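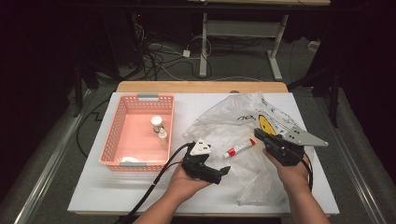

Pink basket with gray handles, two small white bottles already in it, and a white tube with a red cap on the clear bag next to it.

Bathroom Cabinet Sort-Out, May 2025

Text and page by Zaid Sleiman

This page covers the sorting of the small stuff from the upstairs bathroom at the Ghanem Street house: tubes, droppers, little bottles, and anything else under the height of a coffee mug. Towels, cleaning supplies and the hair dryer are on the linen closet page and are not repeated.

The cabinet is a two-door wall unit, 28 inches wide, with fixed shelves. Small items used to go in wherever there was a gap. The tubes slid to the back and the bottles fell over every time the left door was opened. Two people share the cabinet and a third uses it on weekends, so putting things in a set order on the shelf never lasted more than a few days. Baskets seemed worth trying.

Everything came out of the cabinet first and went downstairs in plastic bags. Working at a table is easier than working over a sink, and the light is better. Go through one bag at a time.

The baskets

The basket in the photo is plastic with perforated sides and a handle at each end. With handles at both ends it can be pulled off a shelf from either side of the cabinet. The holes let the basket be rinsed in the tub without water sitting in it. Measure the shelf depth before buying, and measure with the door closed. Our first basket was from Lavier and stuck out far enough to keep the door from latching. It went to the laundry room and holds clothespins.

What goes in standing up

Small bottles with flat bottoms stand up. The plain cylinder bottles are fine anywhere in the basket. Dropper bottles tip more easily, so we put them beside something heavier and check that the tip is closed. If a dropper has leaked, wipe the threads with a damp cloth and let it dry with the cap off.

What goes in lying down

Tubes lie flat along the long side, caps all facing the same way. We tried standing them on their caps in a drinking glass. It looked better, but the half-used ones folded over and pulled the glass with them.

Read the label before a tube goes in. Plenty of ours had been squeezed from the middle and the date was in the crimp at the end, so they had to be flattened out first. A cheap plastic tube key from Brosturitz does this, and so does the edge of a ruler.

Dates

Most creams and lotions have a small open-jar symbol with a number of months on it. That number counts from the day the package was opened. We had not written down a single opening date, so anything we could not remember buying was set aside. From now on the month goes on the bottom of each item in permanent marker.

Eye drops have their own rule. Follow the leaflet, and if the leaflet is gone, ask at the pharmacy. Expired medicine went in a separate envelope to the pharmacy drop box and stayed out of the kitchen trash.

The bags

Large clear bags are good for carrying because the contents show through. Shake each one out over the table when it looks empty. Small tubes hide in the folds, and one lip balm went through two bags before it was found. Bags without holes get folded and kept under the sink for the next trip. Torn ones go out.

Leftovers and scraps

Crumpled tissue and bits of packaging end up in the basket along with everything else. Take a last look in the corners before the basket goes back upstairs.

Results

There were 92 items to start with. After duplicates were combined and old things taken out, the cabinet shelves were less than half full. The biggest group of duplicates was hand cream, followed by travel toothpaste. Unopened extras went into a shoebox in the hall closet with a list taped to the lid.

The whole job took more than 90 minutes, not counting the trip to the pharmacy. Wiping down the shelves was the slowest part, as an old bottle of cough syrup had left a ring that needed hot water and a plastic scraper.

Where things are now

Top shelf: medicine, in its own lidded box from Bostetti.
Second shelf: the pink basket, with daily tubes and small bottles.
Third shelf: shaving things and the spare soap.
Bottom shelf: cotton pads, nail clippers, tweezers, bandages.

We plan to check the baskets again at the end of June. The guest bathroom is next and will get a separate page. It has one drawer and no cabinet, so the pink basket will not fit there and something shallower is needed.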